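Airport Ground Operations, Unit 3: Passenger flow and the holiday peak
Notes for week 5. Instructor: Bhavana D'Souza

Bring these Saturday, we start from the Lobo case and I won't have spare copies.

Recap from last time. Terminal capacity is not one number. Curb, check-in, security, gates, bags, each has its own. The slowest one sets the pace for everybody behind it. Adding two more check-in desks when security is the choke point just moves the line forty feet.

Terms you need:
Dwell time - minutes a passenger spends in one area
Throughput - people per hour past a point
Show-up curve - how early people arrive before departure, drawn as a percentage
Peak hour - busiest 60 minutes, NOT the busiest clock hour. Lost points on this last quiz.
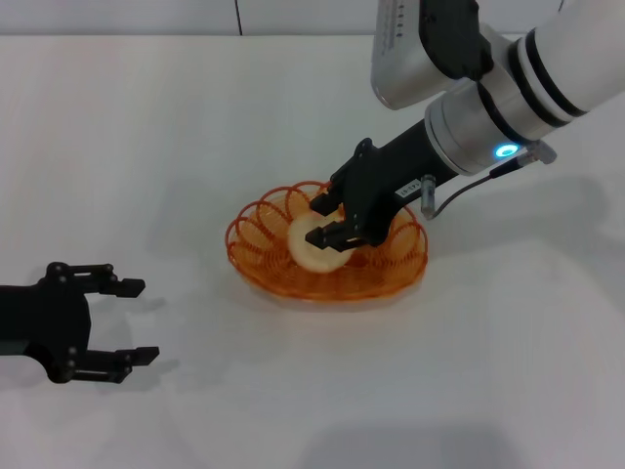 Security checkpoint. Lane rate depends mostly on divest, the part where people empty pockets, take off belts, dig for the tablet. Infrequent flyers are slower at it and holidays bring lots of infrequent flyers. So same lane, same staff, lower rate. Container matters too. Small loose stuff (keys, coins, a snack) gets lost in a deep bin and people stand there feeling around for it. Think of a shallow open dish like the orange wire one with the single round thing in it, you can see what's yours right away and grab it. Now compare to a big gray tub with a coat on top. Recompose area needs length, put the benches well past the rollers.

Lobo terminal, the worked case. Morning bank, 1,000 departing passengers, all go through one checkpoint. Planning rate 3 lanes open. In class we'll draw the show-up curve and find where the line starts building. Most of you will guess too late. It starts building when arrivals go over lane rate, and the line is longest later, at the point arrivals drop back under it. Longest wait is near that second point. Draw both curves cumulative and read the gap. Vertical gap = people in line. Horizontal gap = minutes waited.
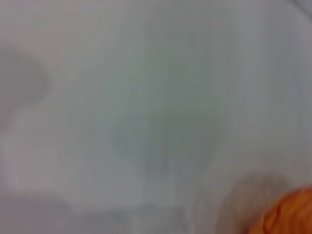
Same method works for bag drop, only the arrivals come in clumps becuase families check in together. Use party size, not head count, for the desk and head count for the lanes. Mixing these up is the usual mistake in the Omach homework.

Staffing. Shifts don't match peaks. Break rules, start times, training days. Omach had 43 people on the roster and still could not open every lane at 5 a.m. Ask why before saying "hire more." Look at:
first departure time vs first shift start
who covers breaks
how long to open a closed lane once the call is made
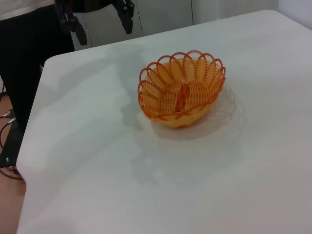
Waiting and how it feels. Unknown waits feel longer than known ones. Post the time, even if its bad. Lindard put a sign at the head of the queue and complaints went down though the measured wait stayed at up to 40 minutes. Also lines that snake feel fairer than parallel ones. Skip the Brirum reading on this, chapter is out of date.

Homework, due next class:
1. Cumulative plot for Lobo, one page, label both axes
2. Redo it with one lane closed
3. Half a page: which fix would you try first at Omach and what would you measure

Show your arithmetic. No plot from memory, I can tell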